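Solheim laboratory opens its doors: an interview with Margit Lundgren

Published August 20, 2024

The handling laboratory at Solheim received 103 visitors at its summer open day, the second since the building was handed over by its previous tenants. Guests were received in the main hall, given a short introduction and then taken in groups to the demonstration tables, where members of the Gindberg programme were at work. Margit Lundgren, who has led the programme from its beginning, spoke to the institute's newsletter once the last group had left.

Ms Lundgren said that the purpose of the day had been a modest one. "We wished people to see the work as it is carried out on an ordinary morning," she said. "There was a proposal in March that we should prepare a kind of show, with a large machine doing something impressive at the end. We decided against it. Most of what we do is slow and takes place on a table, and I think our neighbours and our partners are quite able to take an interest in that."

The Gindberg programme studies how robots may be taught to deal with common household goods, with a particular emphasis on kitchens and on the packing and storing of food. Much of its material is gathered by people using grippers held in the hand. An operator performs a task with the tool, a camera mounted on it records what takes place, and the recordings are later used in training. According to Ms Lundgren, the programme has set itself a target of 4,000 recorded tasks before the end of the present funding period.

Asked why a programme concerned with robots should depend so heavily on people, she replied that the question had been put to her several times during the day. "A person picks up a bowl without giving it any thought. If we ask the same person to pick it up with two stiff fingers, they have to find a new way of doing it, and that new way is one that a machine may be able to copy. The skill comes from the operator. We should be open about that, and we should give the operators proper credit for it."

The operators themselves were on hand to answer questions. New members of the group are given a period of instruction before any of their recordings are admitted to the collection, and Ms Lundgren said that this had been made longer than first planned. Early recordings had varied a good deal in pace, and a part of them had been set aside. "Some people are very quick, and their work is pleasant to watch, but it is of little use to us if the fingers have moved before the camera has a clear view," she said.

Several visitors remarked on the condition of the equipment. Ms Lundgren accepted the point. The pads on the inside of the fingers are treated as a consumable item and are replaced when grip begins to suffer, whatever their appearance. The cost is small, but the work of changing them falls on the same few people who keep the tools in order, and she hopes that a simpler fixing, now being drawn up with the workshop at Wunent, will be ready for use in the coming year.

The choice of objects was another subject of discussion. The programme keeps a store of 500 household articles, bought for the most part from ordinary shops. Food containers have a section of their own, and Ms Lundgren described them as among the more demanding articles in the collection.
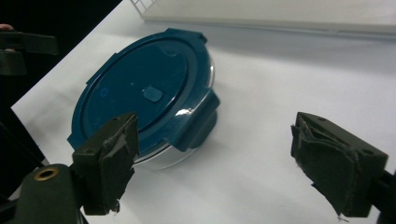
"A lid is a good teacher," she said. "It has to be placed squarely, and then it has to be fastened, and these are two quite different movements. Glass adds a difficulty of its own, as a camera does not always see it well. We have spent many weeks on containers and I expect that we shall spend many more."

She was more cautious when asked when such work might be seen in private homes. The programme's partners at Brallero are chiefly interested in canteens and hospital kitchens, where the range of articles is narrower and staff can be trained alongside the machines. No date has been set for a trial. "I would ask people to be patient with us," Ms Lundgren said. "I was asked today by a lady of 72 whether she would live to have her cupboards put in order by a robot. I told her that I could make no promise, and that I was waiting for the same thing."

A further open day is planned for next year. Schools wishing to bring a group are asked to write to the Solheim reception office well in advance, as places at the tables are limited.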